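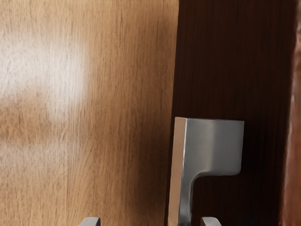
Tawhiri Wrist Camera Policies: Frequently Asked Questions

Which release does this page cover?
Tawhiri 3 and later. If you are still on the old Flallier planner, the grasp settings have different names and most of the answers will not match.

Do simulated wrist views need glossy wood?
Yes, for handle tasks. The renderer puts reflections on the panels by default, and a pale sheen can wash out much of the wood colour. Detectors trained only on matte surfaces tend to mark the edge of a reflection as a panel boundary. Leave gloss on unless you are debugging geometry.

How many renders should I make per handle?
We use 296, split across 8 lighting setups. Fewer will run, but the config checker prints a warning.

The handle runs out of view at the bottom. Does the pose estimator still work?
It can work from a partial outline, provided at least one corner of the metal is in view. With no corner it returns a low score and the planner asks for a new viewpoint.

Should I mask out the fingertips?
No. The controller uses them to measure the sideways offset to the stem. If the stem is nearer to one fingertip, it corrects before closing.

Why does the planner stop short in front of dark wood?
Depth is often missing there. Set depth_fill to "plane" in the Indatik bridge and restart the node. Version 4 of the bridge will do this on its own.

Can I import my own cabinet models?
Yes, through the Vistum converter. Each handle must be a separate mesh with its own material.

Who do I contact about a bad grasp log?
Send the log and the config file to Darcy Rutherford. Please include the random seed.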